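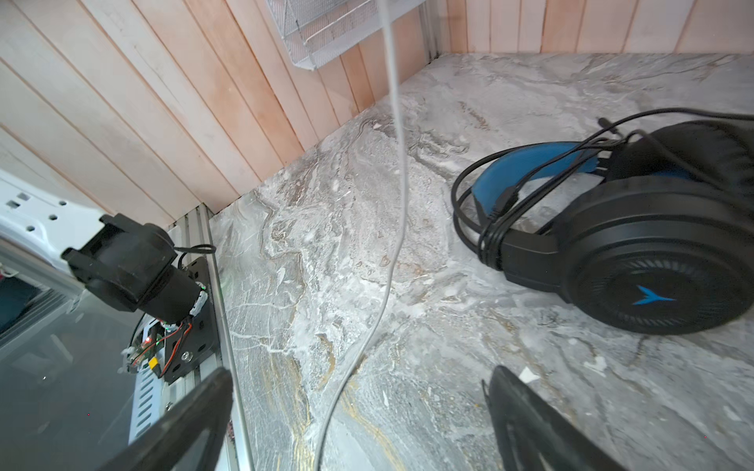 Workshop Tips: Choosing Gripper Fingers for Cables, Headphones and Other Awkward Things

Most gripper advice is written for boxes and blocks. If you are setting up a small arm to tidy a desk or a counter, the hard items are the ones with soft parts and a cord. A headset is a good test piece. It has a padded band, hard cups, cushions that squash, and a cable that catches on everything.

These notes come from comparing two finger sets on the same arm, the smooth Brellow pair and the ridged Hirvonen pair. We ran 358 picks in all, spread over March, on a stone-look top with a slick finish.

Pick by the headband first. With a ribbed cushion on the band, ridged fingers hold at a lower closing force than smooth ones. Start low and go up in small steps until the cups stop swinging. If the padding stays dented after you let go, back off one step.

Don't grab an ear cup across its face. The flat outer side gives the fingers nothing to hook behind, and a headset lying on its side will roll away from the second finger. Come in over the band with the fingers angled down on either side of it.

Coil the cable before you start. A few tight turns around the headband will do. Point the plug away from the side the arm comes in from. Of the 142 picks that failed, most were the smooth fingers sliding off the band, and nearly all the rest were a loop of cable caught under a fingertip.

Keep other cords out of the way. A charging lead hanging down a wall and across the work surface looks harmless until the arm drags it. Clip it to the wall or run it along the back edge. White cable on a pale patterned top is also hard for a camera to pick out.

Marbled surfaces and cameras. Veins and swirls can be mistaken for edges, thin gold ones especially under a warm bulb. Before you change any software settings, try moving the lamp. Ours went from directly overhead to low on the left and the false edges mostly went away. A plain gray desk mat works too, but then you are testing on a mat.

Sweep the top. Crumbs and grit get into the grooves of ridged fingers and scratch the next thing you pick up. An old toothbrush cleans the ridges. Smooth fingers only need a damp cloth. Let both dry before the next run.

Check screws on the mounting plate. Do it at the start of each day and again after any hard bump. Ours worked loose twice, and both times the first sign was a pick that landed a little to one side.

Tape small wires in bundles. Leave enough slack for the full travel of the joint, then move the arm through its range by hand with the power off and watch for anything that pulls.

Controllers. We used the Buneritz for everything above. The older Brirnport box also ran both finger sets, but its force steps are too coarse for padding. It is fine for cans and jars.

Write down the closing force for each item. Aino Nieminen keeps hers on an index card taped to the shelf, one line per object, with the finger set noted next to it. When you swap fingers, start a new card. The old numbers won't carry over.

Next page: suction cups on glass and tile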